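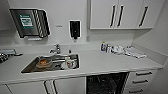 Get the wrist right before you touch the software, one member kept telling the rest of the group, and by the end of the month the others had mostly come around. The Nukine arm at the Hirwood shared workshop now has a wrist that holds its angle under load, and the build is back on schedule after a slow July.

Posted November 3, 2019

The project started as a home build on a spare desk and moved to Hirwood when it outgrew the room. Members pay 35 dollars a month for bench time, and the arm has taken up a good share of it. Total spend so far is $1,369, most of that on motors and the two controller boards. One of the boards was ordered twice by mistake and the spare is in the parts drawer, if anyone wants it ask first. 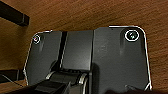

The wrist was the sticking point. The first mount was printed too thin and flexed every time the fingers closed, so the grip landed a little off to one side. Version 5 is thicker at the bolts and uses longer screws. Took a whole evening to swap over. Cable routing still isnt great – the harness rubs at the elbow when the arm folds all the way back, and for now there is tape on it.

Software is the Likari control package, free to download, with a few changes made in house. Those changes will be shared once somebody cleans up the comments. Calibration used to eat half a session. It's down to a few minutes, provided you start the arm from its rest position and don't bump the base while it runs.

The goal hasn't changed: clear a sink and put the dishes where they belong, cups first. Plates come later, and knives are off the list completely.

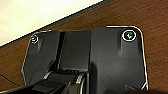 Grip tests come next. The plan calls for 80 pickups in a row with no reset, same cup, same starting spot, then the same again with the cup turned. Speed stays at the low setting untill that is done. A softer finger pad is on order from Tan, the supplier the workshop uses for rubber and foam, and will go on as soon as it shows up.

Still needed: a second power supply, a short length of cable sleeve, and a proper stop button in place of the switch on the power strip. Members who have any of these lying around can leave them on the project shelf with a note.

Next build night is open to all members – bring eye protection, and please park at the back.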